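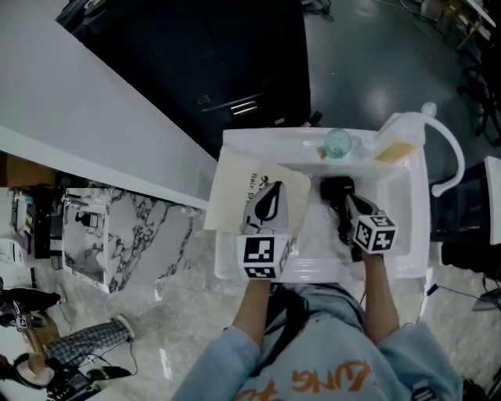

What does the new Prorolance edge trim do?
It closes the gap between a suspended ceiling and the wall when the wall is not straight, and it can be fitted without cutting the ceiling panels a second time.

Markport launches Prorolance edge trim for uneven walls

Markport, July 2023 – Lodhi, the maker of ceiling and wall fittings, has added a new perimeter trim to its range. The product is called Prorolance and it is made for suspended ceilings in older buildings, where the walls often move in and out along their length and a normal angle leaves a visible gap.

The trim comes in two parts. The first part is a back rail which is fixed to the wall with screws at the level of the ceiling grid. The second part is a cover leg which slides in the rail and is pushed out until it meets the panel. When the position is right, the installer closes a small locking tab with a flat screwdriver. The tab can be opened again if the panel must be changed later.

Both parts are made of PVC in white. The standard length is 306 cm, and the trim is packed in boxes of 500 pieces for large sites or in short bundles for smaller jobs. Inside and outside corner pieces are sold separately. A light grey colour is in preparation, but no date is fixed for it yet.

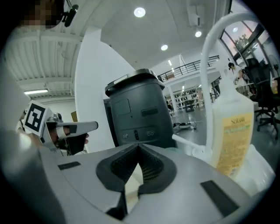 Reading time: 3 min

"Our customers work in schools, in kitchens and in old workshops, and the walls there are never the same from one end to the other," says Jarrah Hinds, product manager at Lodhi. "Until now they filled the gap with sealant. It looks good on the first day, but after one winter it opens again and somebody must come back with a ladder."

Lodhi tested the first samples in April in a former dairy building, together with the installation company Andach. The fitters there asked for two changes. They wanted a softer lip on the cover leg, so that painted panels are not scratched, and they wanted the screw holes of the rail to be slotted. Both changes are included in the version which is now on sale. Andach fitted the trim in the remaining rooms of the same building and has since ordered it for a second project.

The trim can be used with all common grid systems of 24 mm width. It does not carry the weight of the ceiling and it must not replace the hangers near the wall. For rooms which are washed down often, Lodhi recommends a thin line of sealant behind the back rail before the screws are tightened. The cover leg should stay free of sealant – otherwise it cannot be moved any more.

Prorolance can be ordered from the warehouse in Markport and from the usual dealers. Delivery takes roughly 2 weeks at the moment. Samples of the rail and the cover leg, each cut to a short length, are sent on request to architects and installers. The fitting instructions are placed in every box and can also be requested from the sales office.

About Lodhi
Lodhi makes trims, clips and corner profiles for suspended ceilings and wall panels. The company has its office, workshop and warehouse in Markport and supplies dealers and installation companies.

Press contact
Jarrah Hinds, Lodhi, Markport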